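Robot Cells in Service and Repair
Unit 6 handout: The socket fault at Plasden
Course notes, I. Bakos

Read this before the February lab. We will work from the fault log in class, so bring your copy.

The Plasden line takes apart used desktop computers and sorts the parts for resale. One arm does the small work: memory, cards, processor. The arm lifts each part straight up and sets it in a molded tray.

Over one run of 3,389 towers, the cell reported 29 force stops. An operator cleared each one and restarted. When the boards were tested later, 11 had bent contacts in the processor socket. Most of those towers had never triggered a stop at all, and that is the part of the case I want you to think about.
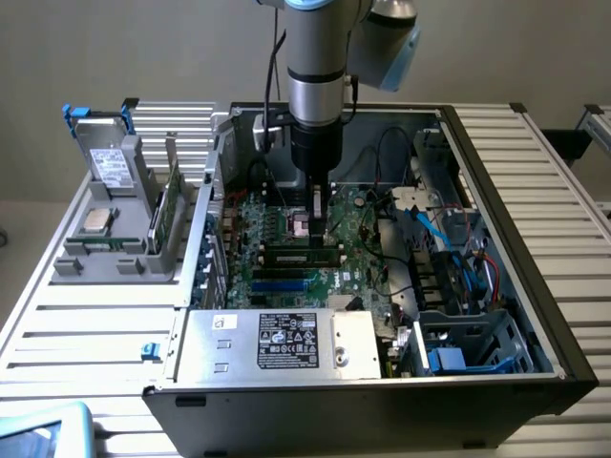
The force limit was set for pulling memory modules, which need a firm grip and a fair amount of pull. Nobody changed it for the processor step. A fingertip could touch the socket contacts, bend them, and stay well under the limit. As far as the controller was concerned, the move was good.

The height error came from the program. The arm measured the board height once, at the start of a batch, and used that number for every tower after it. Some cases sat a little higher or lower on the bench. After a restart the arm also skipped its slow approach and went down at full speed – a leftover from testing.

Changes made at Plasden:

Height is measured again for each tower.
The processor step has its own force limit.
Any restart begins with the slow approach.
Two stops in one shift means the cell stays down until a technician signs the log.

For class, write half a page on the restart rule. Who should be allowed to clear a force stop, and what should they check first?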